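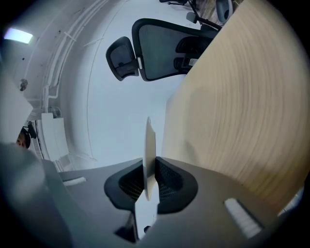
What happens to a fellowship when the grant under it ends in the middle of the year?

The money stops on the last day of the grant, and the fellow has until that day to find another line to be paid from.

This was the first thing Shiuli Bandara wrote in the green notebook, the week she took over the desk of research accounts at Nillilstead. She wrote it as question and answer because her mother had taught her to study in this way. By winter the notebook was nearly full and she did not need to open it for this one. She knew three people it had happened to.

The fourth was Lộc Nghiêm.

He came in the morning, before the heating had reached her floor, and he kept his scarf on. He studied river mud. He had explained it to her once in the elevator, how the mud below the old Parnside bridge was laid down in thin bands, and how each band was a season, and she had liked him for explaining it so slowly.

"I have received a letter," he said.

"From the Radebe fund."

"You have it also?"

She turned her screen so he could read the copy. The Radebe fund had changed its rule. From now on it would pay for equipment, for travel and for samples, but it would not pay the salary of any person who had held a fellowship longer than two years. The letter was polite. It thanked him twice.

"I have held it two years and four months," Lộc said.

"I know."

"So I can buy a new drill, and I cannot be the one who drills."

Shiuli did not answer, because it was correct. She opened his account. There were $1,197 left on the line for salary, and on the line for equipment there was much more, enough to carry him until June if the two lines could have been one line. She looked at the two numbers for some time. They were next to each other on the screen, with only a thin gray border between them.

"Can it be moved?" he asked.

"I can ask."

"Please ask. But do not ask in such a way that you get trouble."

When he had gone she wrote to Stuart Bickerstaff, who was the dean's man for budgets and who had his office in the other building, where the carpet was. She wrote the letter three times. The first was too angry and the second was too humble. The third said only what was needed, and she sent it before she could improve it.

Stuart Bickerstaff telephoned, which he never did.

"It's a shame," he said. "He's good, isn't he? Somebody told me he's good."

"He is very good."

"But you see the position. If we move equipment money into salary for one, then I have 10 more at my door. And Radebe will audit. They audit everybody now."

"We could ask Radebe first. The rule permits asking. It is in the second paragraph on the back."

There was a silence, and she understood that he had not read the back.

"Well," he said. "Draft something. I'll have a look."

She drafted it at home, at the kitchen table, with Precious Mahlangu from the flat upstairs sitting across from her and shelling beans into a pot. Precious had been a chemist before her children were born. She had worked two years in a laboratory in Zumia, and she spoke of it as other people speak of a house they used to live in.

"What is he looking for in the mud?" Precious asked.

"Lead. From when the mills were open. He wants to know if it is moving."

"And is it moving?"

"He needs 18 more cores to say."

Precious ran her thumb along a pod. "Write that, then. Write that people drink from this river."

"They know it already."

"They know it the way you know your own teeth. Write it."

So Shiuli wrote it. It made the letter longer than she wanted, and she was afraid of the grammar in one sentence and turned it around several times. Then she left it as it had been at first.

The answer did not come that week, or the next. Lộc went on working. He stored his cores in the cold room in the basement, each in its plastic sleeve, with the date and the place written by hand. There were 148 of them. One evening he brought Shiuli down to see them, because, he said, she was the only person who had asked for them by letter. They stood in their coats between the shelves. He held one up to the lamp for her, and she saw the bands, brown and darker brown, and one that was nearly black.

"What year is this one?" she asked, and pointed.

"A flood. I can't say yet which."

"And if they say no?"

"Then Ntombi Nkuna will take them. She is in her first year, so she is permitted." He put the core back carefully. "She writes her sevens like ones. I have told her."

Shiuli thought that she should say something about hope, but in her own language the word was also the word for waiting, and she had never felt sure about the English one. She asked him instead how cold the room must be, and he told her, and he told her also what goes wrong when it is warmer. It took some minutes. His breath was white.

Upstairs her telephone was ringing on the desk. They both heard it through the open stairwell door — it had a loud, old bell — and neither of them walked faster. It rang five times, and stopped, and when they came out on the landing it began again.

"You should take it," said Lộc.

She went in and sat down first. She opened the green notebook to a clean page, found her pen, and picked up.

Last updated: Jan 31, 2022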